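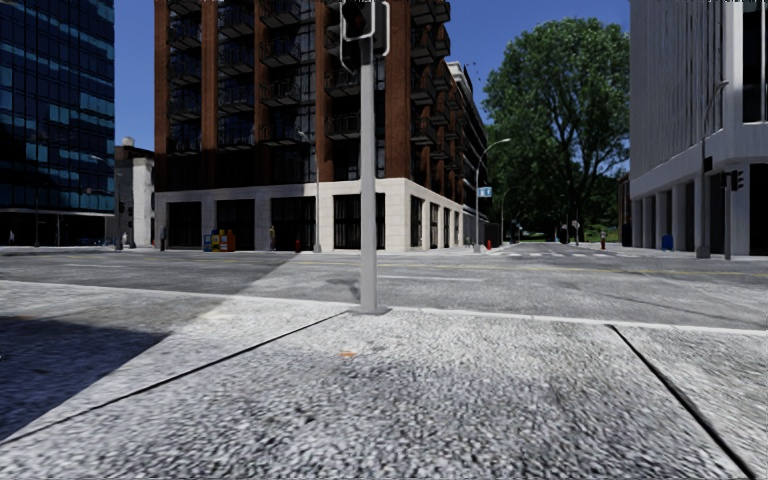 Endia Remote Drive Station
Product no. 856

The Endia station is made for teaching a delivery robot or other small vehicle by remote control. A person drives the route, and the station records each movement of the sticks and pedals together with the view of the vehicle. The recordings are then used as demonstrations for training.

You can begin in simulation. The Bridex city map is included and has an intersection with traffic signals, sidewalks with curbs, a crosswalk and street lamps. Shadows of the buildings fall over the road and the sidewalk, so the operator practices with both bright and dark ground. When the driving is smooth enough, the same controls are connected to the real vehicle – no new setup of the sticks is necessary.

What is in the box
Control desk with two sticks
Pedal unit
17-inch screen
Recording software, license for 6 operators
Cable set

Recording
Press the green button to start a demonstration and press again to finish. A bad attempt can be deleted directly from the desk. The internal drive keeps up to 200 hours. Each file can be opened in the Sillon viewer, where you cut the beginning and the end and write a short label, for example "wait at signal" or "turn at corner".

Optional
Kalinowski hand guide, for moving a robot arm by hand and saving the path. It uses the same recording software.

Delivery and questions
We ship the station tested and with the map installed. For a demonstration or a price for several stations, please write to Yuzhen Cui in our sales office.

Page updated 14 January 2024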